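January 2, 2020

So the Ridia arm kit has been on my desk since before Christmas, and I've finally had enough evenings with it to say something useful. It cost me 746 euros from Tindavmont, plus delivery, and the box says 10 hours to build. It took me nearer 14 (I put the elbow joint in backwards, twice, which is entirely on me!).

First the good stuff. The instructions are lovely, proper big drawings, and every bag of screws is labelled. The gripper is much better than the one on my old Yao kit, which couldn't hold a pencil without flinging it across the room. The wrist camera clips on in seconds and the picture comes straight up on the laptop. It's a bit soft, mind you, and it hates mixed light. My desk gets sun in one corner and shade everywhere else, and I've spent ages fiddling with the brightness slider.

The software is where I started to grumble. It's made by Irkasier and you can tell two different lots of people did the arm and the app. Saving a position takes 9 clicks. Nine! There's a shortcut, but it's hidden on page 2 of the settings, and I only found it by leaning on the keyboard.

What I've been trying lately is dark, twisty things, cables and cord and so on. Blocks are easy – any arm can do blocks. Bundles are harder as there's no obvious edge to aim for, and the fingers on this one are fairly blunt. I'd love a thinner pair, and the shop says they'll stock some in April, so I'm holding on for those before I decide about the bigger base.

Would I buy it again? Yes, at that price, but I'd want the app sorted out.

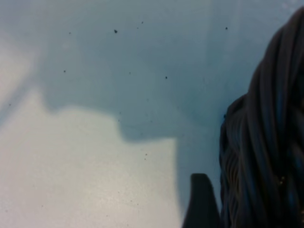
*Wrist camera view, with one gripper finger right up beside the dark bundle.*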